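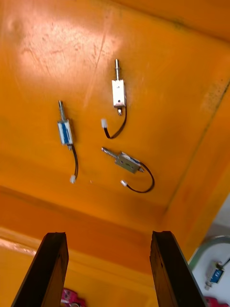 They don't just wear out, love, somebody wears them out, said the woman from upstairs, and she wanted it understood that in her day a solenoid was good for the life of the door.

I told her the door was older than her day. She let that go. She had come down to the basement to complain about the lock on the side entrance, which had been clicking all night again, and she stayed because I had the heater on.

The building is called the Prumton. It has 12 floors and a door system put in by a firm called Jalali, who promised the owners it would never need touching. I have been touching it for 7 years. Every July, when the cold gets into the lobby, a few of the locks decide they would sooner stay shut, and the owners ring me, and I say what I said the July before.

This time they had sent a letter. The letter said that Voltlow, who bought out Jalali, had looked at the records from all 404 locks and found a pattern. The pattern was me. Apparently the locks behaved until I serviced them, then they misbehaved. I read this twice. You could say the same of doctors and coughs.

"So are you doing it on purpose?" she asked.

"Would I be sitting down here if I was?"

"You might. It's warm."

I went back to sorting. I don't trust a part because it came in a sealed bag, and I don't trust one because it came out of a wall either. You push the plunger in with your thumb and feel how it travels. If it drags, it goes in the tin. The new ones from Prenska dragged nearly as often as the old ones, and I had written that down and posted it to the owners, and the owners had written back to thank me for my interest.

The bench was the one decent thing in the place. I had the small parts in a yellow tray of their own and a round red board in the next one down, with its green connector at the edge and a couple of capacitors standing up on it like bollards in a car park. The steel tray in the middle had another red board in it and the harness beside it. I like to see a job laid out before I believe in it.

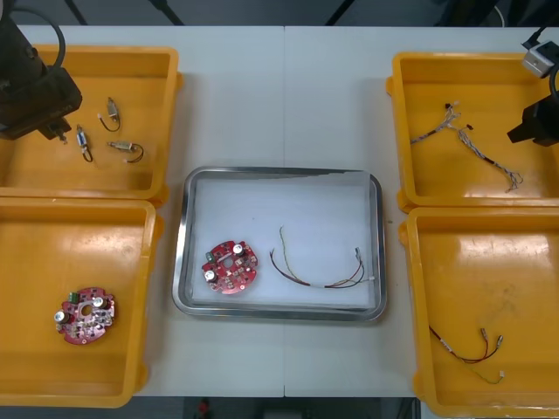

The Voltlow man had told me on the phone that the boards kept a log. Every click, every refusal, every time somebody leaned on the side door with their groceries. I asked him what the log said about the nights I was home in bed. He said he'd look into it. I have heard that said in a good many voices and his was one of the friendlier ones. Still, I thought about the log while I looked at the red board with the wiring lying next to it in the steel tray, and I wondered how you'd ask it a question without going through him.

"What was it doing last night?" I said. "The side door."

"Clicking."

"Clicking how?"

She rapped it out on the arm of the chair. Two quick, a gap, one slow. I have serviced that lock more times than I'd care to invoice for and it doesn't do that. None of them do. A lock that's failing chatters, or it hums.

"Again," I said.

She did it again, the same, and then she looked up at the ceiling, although there was nothing to hear yet.

"I thought it was you," she said. "I've been tapping back."

I turned the heater off so we could listen.

Home Stories Archive Submit Contact
7 comments 100 shares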